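Aug 6, 2019

Signed a lease for a furnished place in Ludthorpe this morning. It took me three tries to get one I was willing to sign. Writing down what I learned while I still remember it.

Rent is $1,280 a month, paid to Hedlund, which manages the building. That number was in the ad. These weren't in the ad: a trash fee, a "package handling" fee, and a charge for paying by card. Ask for one total in writing. They had to go get it from someone in the back office, but they gave it to me.

Bedroom size was listed as 171 square feet. Measure before you believe it. The first place I looked at counted the closet and part of the hallway.
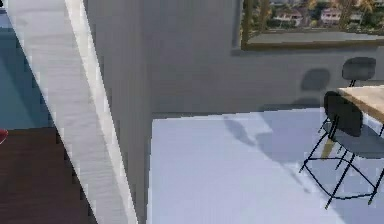 Dining corner, white wall and dark wood floor.

The word "furnished" means nothing legally where I live. The lease has to list what comes with the place. My first draft from Hedlund said "furnished per showing." I asked them to replace it with an item list and they did, one page, attached at the end and initialed by both sides.

If an item is on the list, ask who fixes it when it breaks. Mine says normal wear is on the landlord. The lease I turned down on Urkness Street said the tenant replaces everything "at current retail." For old furniture that is a bad deal. 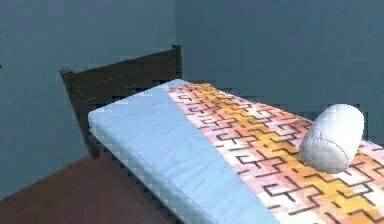 Mattresses were the one thing every landlord got vague about. I asked each of them how old it was and whether I could bring my own. Two said they'd have to check. One said yes as long as I stored theirs, in the apartment, for the whole lease. I don't have anywhere to put a second mattress.

Get the move-in inspection form before you get the keys. Fill it out the same day. Open every drawer, run every faucet, flush everything. Send it by email so there's a date on it, and keep a copy somewhere other than your phone.
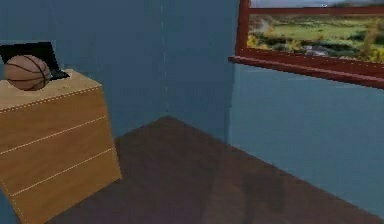
Plain three-drawer chest, basketball on top.

Renters insurance was required. I went with Sallport and it came to $168 for the year. The landlord's furniture isn't covered under my belongings. Damage I cause to it might fall under liability, and I had to call twice to get a clear answer on how that works. Call before you buy the policy. I did it after.

Notice period. Mine is 60 days and has to be on paper. Email doesn't count. The renewal is automatic if you miss it, for another full year. I put it in my calendar twice.

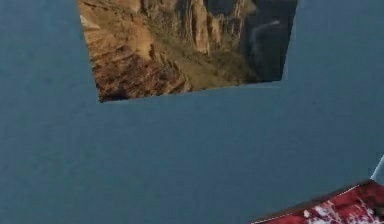
Deposits are where people I know have lost the most money. Read the section on walls. Mine allows small nails and says they have to be filled when you leave. The Urkness Street one charged per hole, plus repainting the whole wall if the color was anything but white. With a blue-gray wall and a canyon picture up on it, you could be paying for both. Ask what the paint is called and write it down on the inspection form.

Late fees start after five days on mine. The grace period counts weekends and holidays, so a long weekend can use up most of it.

Keys are next week. I still need to set up the electric account and find out where the mail goes.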